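1 October 2018 – shirt folding, Kosolum table

Target for the day was 30 usable demos. We have 30 recordings, which Tharun says is a different thing, and he is the one who has to label them.

Moved to the green T-shirt after everyone got too good at the towel. Sudheer drove both arms through the morning and I kept the log. Start rule, agreed with Rosalie: drop the shirt from shoulder height, don't tidy it, don't "just fix that one sleeve." I caught myself fixing that one sleeve. Those takes are tagged `staged` and stay out of training.

Grasp point is still the argument. Sudheer goes for the hem corner, Krishnamoorthy goes for the nearest bit of seam, and the policy we trained in July splits the difference and grabs table.

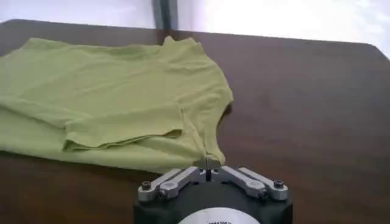 *Wrist view, jaws nearly closed at the lower edge of the shirt. Wrinkles and creases.*

Things to write down before I forget:

- Window side is blown out again in the wrist view. Locked exposure before lunch, someone unlocked it after lunch, and I have a fairly good idea it was me.
- Oddur wants the flap cases (part of the shirt turned back on itself) kept as their own group. Fine. New tag: `flap`.
- Tesel dropped 7 frames in one take and reported success. Take binned.
- Pauses over two seconds get trimmed. Sudheer thinks with the grippers hanging in the air, and I don't want the model learning to look thoughtful.

Swapped to Krishnamoorthy for the second half. His folds are quicker and uglier. Rosalie says ugly is good for the dataset, so he is now insufferable. The print is handy for telling front from back, when it isn't folded away inside. 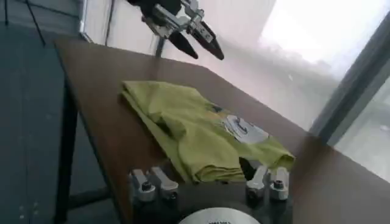 *Other gripper open above the table, shirt in a rough rectangle. Only part of the print showing.*

We still don't have a written rule for "folded." I've been passing anything that is mostly a rectangle. Tharun passes what he would put in a drawer. Scored the same takes separately and disagreed on enough of them that we stopped scoring and had coffee.

Running total on the server is 227 with the towels in. Arero asked for 200 and never said of what, so I'm tempted to send it and keep quiet.

Next: fixed exposure in the startup script, second shirt in a darker color, Oddur to draft the fold rule on one page. Yen gripper pads on order, still no ship date.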